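News from the Swai group: learning the shelf work by hand

14 May 2018

Since November our small team has been collecting demonstrations for Swai, the robot that should one day help with restocking in supermarkets. Many readers asked us how this teaching is done, so I will try to explain it in simple words.

We work in two ways. In the first one, Bo-ram Yoo sits at the remote station and moves the two arms of the robot with hand controllers. It is slow, and small packets are still very difficult for her, because the controllers do not give back any feeling of pressure. In the second one, a person does the job with their own hands, and the view from the head is recorded. This way is much faster, and we use it for the tasks where fingers matter most: sorting, making bundles, straightening a pile.
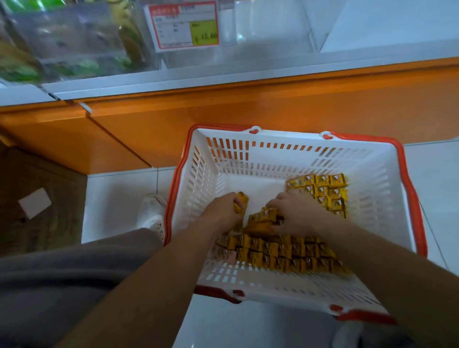

Until now we have 2391 recordings in total, and 102 of them come from remote control. Pendo Mosoti checks each one before it goes to training. She rejects a recording when the hands leave the view for too long, or when the person stops in the middle to think. The first reason is the more common — people look up at the shelf without noticing it.

We also changed the instructions for demonstrators. Before, we asked everybody to work in the same order, left to right. The result was stiff and the robot learned very little about what to do when the goods lie in a mess. Now we say only what the end should be, and the person finds their own way. Chepkoech Rweyemamu was against this change at first, and she still thinks that we need a fixed order for glass jars. We will test her idea next.

New demonstrators are welcome. A session takes 8 short tasks, with a break after the fourth. Please wear plain sleeves, take off rings and watches, and write to Peninah Magesa to choose a time.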